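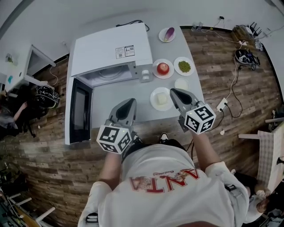 Obaidul reckons the left gripper was out again before lunch, and he'd rather I wrote down what we did about it than told him across the bench for the third time. Fair enough. So, notes on the handheld pair at the kitchen station, March, started 2.15 pm.

What he'd noticed was a jump in the left-hand track. Right hand fine, left hand fine, then the left skips sideways when the wrist rolls over and comes back as if nothing happened. He blamed the head camera. I blamed the cube mount (I always blame the cube mount) and this time I got to be smug, as the left one had a wobble you could feel with a fingernail. Both screws in but neither of them doing much. Took the cube off, cleaned the old threadlocker out of the holes, fresh drop on each, back on with the short driver. Please don't use the long one, it slips and chews the heads, and then I'm the poor bugger drilling them out.

While it was off I went over the marker faces with a dry cloth. One corner was lifting a bit so I pressed it flat and ran glue under it. If it comes up again we reprint the whole face on the matte stock. The glossy stuff throws glare under our ceiling lights and the tracker hates it, as we learned with the Trolex batch.

Fingers next. Swapped the inner pad on the left, the old one had gone shiny and was letting round things roll. Eggplant and tomato are the ones that show it up first, the block couldn't care less. Right pad still has plenty of grip, left it alone. Opened and closed the left 100 times by hand, no sticking, then reset the zero with the fingers fully shut. The zero lives in the Salgado config now, same page as the right one. Old file is still in the Drona folder and somebody will load it by mistake one day, probably me.

Recalibrated the two cubes against the head camera. First go failed, my own silly fault, I had my sleeve over a face. Second go passed: 468 samples kept, and the left and right now agree when I touch the tips together, which they certainly didn't this morning!

Table layout stays as it was. Microwave on the left, plates on the right, and keep the stretch in front of the open door clear so the left hand has somewhere to swing.

Still to do:
Order 3 spare pads from Fledasell, grey fingers fit either side.
Cable on the right cube wants a proper strain relief, tape for now.
Obaidul to rerun the wrist roll after smoko and scribble the result under this.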